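Speaker notes: Keeping heat in an older house
Rurach evening talks, January
Ingeborg Egger

Slide 1. Welcome. Phones off. Say that the handout is by the exit and the talk runs 35 minutes with questions after.

Start with the Cindar house. Two floors, oil heat, owners cold every winter. They had a quote for a new boiler and were ready to sign. Sandrine Carré did the survey and told them to wait and look at drafts first. Ask the room who has bought a heater before checking a window seal. Pause for hands.

Slide 2. Where the heat goes. Attic hatch, floor edges, chimney, doors. Most people guess windows. Spend a minute on the attic hatch, as it gets skipped. Weatherstrip and a latch that pulls the hatch down tight. 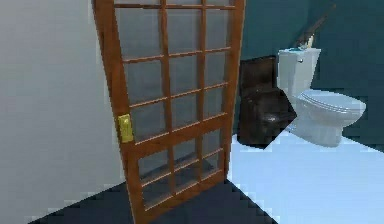

Slide 3. Zoning. Pick the rooms you live in and heat those. It costs nothing to try for a week, and the thermostat will tell you if it was worth doing. Inside doors matter more than people think. A glazed one like this, with the panes in a wooden grid, lets you shut a room off and still get daylight through from the next one. Standing partly open, it does very little for the heat. Warn them about damp: an unheated bedroom still needs some warmth and some air. Mention the Afridi apartment and the mold behind the wardrobe.

Slide 4. Draft test. Incense stick, windy day, fans off. Move slowly along the baseboards and around outlets. Mark each leak with tape. Hold up the roll of tape.

Do not seal vents for gas appliances. Say this twice.
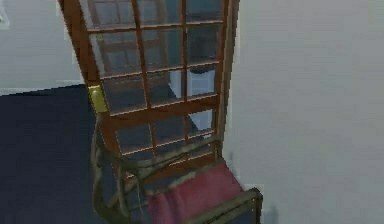
Slide 5. Costs. The Cindar owners spent some 1000 dollars on the first round, mostly attic work. They kept the old boiler. Don't promise savings, every house is different. If asked about Flallska panels, say I haven't installed them and can't compare.

Slide 6. Order of work. Attic, then floor edges, then outside doors, then windows. Leave 5 minutes for the insulation samples and pass them left to right.

Questions. Repeat each one into the microphone. Hall closes at 9, chairs go back against the wall.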